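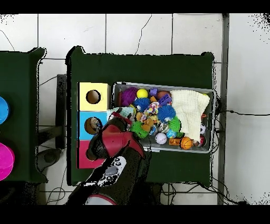
星期天 球和盒子

早上七点四十出门，天是阴的，没下雨。坐26路到Grornside下来，走过去刚好赶上面包店开门，买了一个咸的一个甜的，咸的路上吃了，甜的留到下午。

到Dodance的时候卷帘门只拉了一半，弯腰进去，灯已经开了。Jihad Boutros比我早，在后面烧水。他问我喝不喝茶，我说等一下。昨天晚上走的时候玩具没收完，全堆在灰塑料筐里，筐还在绿台子上，三个带圆洞的盒子也放在台子边上没动。我本来打算昨天就分好的，后来最后一家人走得晚，我也累了，就没弄。

今天下午才开门，上午全是自己的时间。我先把包放好，换了鞋，把昨天的登记本看了一遍。有一位妈妈写说小朋友的袜子丢了一只，灰色的，让我们留意。我在软垫边上和书架底下找了，没有找到。先记着。

分类

筐里什么都有。刺球、塑料积木、小足球、篮球花纹的橙色球，还有一个橙色的小毛绒玩具挤在刺球中间。那块米白色的针织布也搭在筐里，压着半边玩具，另外有一件浅青色的布的东西滑到蓝盒子那边去了。我站着看了一会儿，想从哪里下手。

以前我是按颜色分的，好看，但是没什么用。孩子们来了不管颜色，他们要么找软的，要么找会滚的。上个月起改成按手感分：带刺的一类，光滑的球一类，布的和毛绒的一类，剩下的硬塑料一类。这样分下来也有分不清的东西。比如那个粉黄白花的玩具，我拿不准该放哪边，每次都是最后才放，放哪边全看哪边还有地方。

先把布拿出来。针织布抖了几下，抖出一些饼干渣，还有一小截蜡笔。蜡笔放回画画那边的铁盒里。布放到要洗的袋子里，浅青色那件也一起放进去了。

然后是刺球。紫的、蓝的、绿的，刺缝里最容易藏头发。我用旧牙刷一个一个刷，刷完放进水盆。大的那个蓝刺球比较费事，刷子要转着走，不然刷毛会卡在两根刺中间。Jihad端了茶过来，站在旁边看我刷，说他家里的狗也有一个差不多的，我说那你别带来搞混了。他说狗的那个已经咬坏了。

光滑的球快一些，布沾了水擦一遍就行。黄球、棕橙色的球、透明带条纹的那个、白色有缝线的那个。白色那个缝线里有灰，用棉签挑了一圈，没全挑干净，下次再说。浅蓝的小球和红的小球我单独放，它们太小，年纪小的那一组来的时候不拿出来。这件事以前没有写下来，都是靠我记，今天写了张纸条贴在柜门里面：“小球不给小班。”字写得有点歪，胶带也只剩一点点了，要买。

水换了两次。第一盆水里倒了太多洗涤剂，泡沫怎么也冲不掉，第二次只倒了半瓶盖，正好。晾的时候下面垫了两条旧毛巾，放在靠窗那边的长桌上。窗户开了一条缝。

三个盒子

黄的、天蓝的、粉红的三个盒子，上面都是圆洞，本来的玩法很简单，把东西从洞里放进去，再打开拿出来。刚来那阵子我觉得这个太简单，小孩玩两下就腻，其实他们能玩很久。有一个男孩每次来都往蓝盒子里放东西，放进去就趴在洞口看，看完了再放下一个。他妈妈在旁边看手机，也不催。

今天把三个盒子里面都掏了一遍。黄盒子里有一张折了好几折的贴纸，粘在底上，用指甲抠下来的。蓝盒子里面没什么，擦了一下灰。粉红的那个里面有一只灰袜子。

我拿出来看了看，应该就是登记本上写的那只。卷成一团，塞得很紧。我给那位妈妈发了消息，她过了快一个钟头回了一个笑脸，说星期三来拿。袜子洗不洗我犹豫了一下，最后跟布一起洗了。

洞边上的颜色有点磨，粉红的那个最明显。手伸进伸出，时间长了都会这样。Jihad说可以贴一圈软边，他在Ormsby看到过，卖家具护角的那一排，论米卖。我问多少钱，他不记得了。我叫他下次去的时候拍张照片给我看看。洞本来大小合适，贴了软边会小一圈，有几个大一点的球恐怕就放不进去了。这个要先量过再决定。

量了。我用的是缝纫用的软尺，绕着大蓝刺球最宽的地方量，写在纸上，又去量洞。刺球是可以压扁一点的，硬的球不行。结论是软边只能买最薄的那种，厚的不考虑。纸条夹在登记本最后一页。

十点半左右

洗衣机在后面的小间里，跟扫帚拖把挤在一起，开门的时候要先把拖把拿出来。今天一共洗一袋，除了针织布和浅青色的那件，还有围兜、抹布，和上面说的袜子。洗衣液用的是Hererico，味道淡，以前那种太香，有家长提过意见。瓶子快空了，加了点水晃一晃倒进去的。

洗的时候我把地拖了。白瓷砖看着干净，一拖才知道脏，砖缝是灰的，本来就是灰的，所以拖不拖得干净要蹲下来看。有几条细裂纹，去年冬天就有了，我怕它们变长，用铅笔在裂纹两头点过点，后来拖地把点都拖没了，现在也不知道长了没有。Indrek Kairys来看过一次，说不影响，只要走上去不响就行。我踩了踩，不响。

绿台子也擦了。台子颜色深，不显脏，但是手印在侧着看的时候很清楚，尤其是孩子吃完东西以后。先用湿布，再用干布。两个台子都擦完，腰有点酸，坐下来把茶喝了，已经凉了。

Jihad那会儿在修书架。最下面一层板子往一边斜，书总是滑过去挤成一堆。他把板子抽出来，发现是一边的托钉松了，换了一颗，再插回去就平了。换下来的那颗他放在窗台上，我后来收进了抽屉，怕被小孩捡到。书我重新排了一下，大的放下面，硬纸板的放中间，有两本书脊裂了，拿胶水粘好，用大夹子夹着，明天再看。

账

趁洗衣机还在转，把这个月的几笔账写了。上次买软垫花了429，我一直记成四百出头，翻到收据才对上。洗涤用品49，还有一笔20是Jihad垫的，买灯泡，我今天还给他了，他说不用，我放他外套口袋里了，告诉了他。

软垫贵是贵，不过确实比原来的厚，边上的拼接也紧，不会走着走着就开。原来的那几块还没扔，卷起来靠在小间的墙上，占地方。问过两家人要不要，都说家里放不下。再问问，没人要就剪开，当柜子底下的防滑垫。

胶带、棉签、洗衣液，这三样写在手机备忘录里了。软边先不写，等照片。

中午

没有出去吃。上午那个甜面包中午就吃掉了，没留到下午，里面是豆沙，有点干。Jihad带了饭，米饭和鹰嘴豆，分了我一些，我拿茶杯盖盛的。他妈妈做的，酸的，放了柠檬，我吃完又要了一点。

吃饭的时候说到玩具要不要减一些。他的意思是一筐太满，小孩一来就全倒在地上，倒完了也不玩，就坐在中间。我的意思是满也有满的好处，翻东西本身他们就喜欢，手伸进去摸，摸到哪个是哪个。说了半天，先试一个办法：分两筐，一筐放台子上，一筐放柜子里，隔一个星期换。刺球两边都要有，最抢手的就是这个，只放一筐里，另一个星期肯定有人找。

毛绒的不多，都放在外面这一筐。橙色的小毛绒玩具洗过好几次了，毛有点结，用宠物梳子梳了一下，比原来好些，还是看得出旧。我不太舍得换掉它。有个小女孩走的时候总要把它放在筐最上面，说它要看着门。昨天她没来，所以它就混在下面了。

晾干

球晾到一点多还没干透，刺缝里夹着水，拿起来甩一甩能甩出水珠。我用吹风机的冷风吹，吹了一阵手冻得发红，后来改用干毛巾包起来滚，滚几下就差不多了。以后都用毛巾，省得找插座。

积木块干得最快。紫色的那块积木放哪里又想了一下，别的积木都在架子上的盒子里，它一个人在球筐里，不知道是什么时候过来的。跟架子上的对了一下，大小不一样，扣不上。那就还是留在球筐里。

小足球有点瘪，捏下去回得慢。没有那么细的气针，先用着。橙色篮球花纹的那个没问题，弹得很高，我试的时候弹到书架上面去了，搬了凳子才拿下来。Jihad在旁边说他没看见。

针织布洗完缩了一点点，也可能是我的感觉。平着晾在椅背上，两把椅子并在一起。这块布原来是沙发上用的，拿来以后小孩当被子、当披风，上个星期还有人拿它包着所有的球，在地上拖着走，说是搬家。晾的时候看到角上有一处脱线，用同色的线缝了几针，颜色不完全一样，偏黄，从正面看不出来。

下午

两点开门。来的人比昨天少，外面这时候出太阳了，大概都去公园了。先来的是一对双胞胎，一进门就去找蓝盒子，两个人一个放一个掏，掏出来的那个不高兴，说他也要放，换过来以后另一个又不高兴。我把黄盒子推过去，他们看都不看。最后还是他们的外公坐到地上，假装蓝盒子饿了，让他们轮着喂，才好。喂了很久。外公站起来的时候扶着台子，膝盖响了一声。

分筐的事今天就试了。台子上那筐少了一半东西，有没有用还说不好，倒是没有整筐倒，但是今天人少，不能算数。有个孩子问红的小球去哪里了，我说在柜子里休息。他想了想，去玩别的了。今天大班小班混着来，所以小球一直没拿出来，这个跟纸条上写的有点不一样，纸条要改，改成“有小班在就不拿”。

Indrek快四点来送钥匙，顺便看了一眼后面水管，上个星期说有点渗。他用纸巾在接口上包了一圈，等了一会儿拆开，纸巾是干的。他说再看一个星期。我问了他裂纹的事，他又蹲下来看了一遍，说法跟上次一样。他走的时候带走了一卷旧软垫，说放车库里站着干活用。这样就只剩一卷了。

五点收的。今天没有拖到晚上，球收回筐里，盒子擦过放回原处，洞朝上。画画那边的笔帽有几个没盖，盖好了。胶水粘的书没人碰，夹子还夹着。卷帘门拉到底，钥匙转了两次才锁上，要上点油，也加到备忘录里。

晚上

回来的车上很挤，站了一路。到家煮了面，放了一个鸡蛋，一点青菜。吃完给妈妈打电话，她问我今天做什么，我说洗玩具。她说你小时候的玩具从来不洗。我问她我那时候有什么玩具，她说有个布老虎，还有一盒纽扣，纽扣你最喜欢，装进瓶子里再倒出来，能弄一个下午。布老虎我有印象，纽扣一点也不记得了。她说瓶子可能还在，在老房子的柜子上面，下次回去找找看。

手指因为泡水有点起皮，涂了护手霜。星期三之前要记得把袜子放到前台，洗好以后我随手夹在登记本旁边了，不要又弄丢。针织布明天应该能干，早点过去收。

十点二十，关灯。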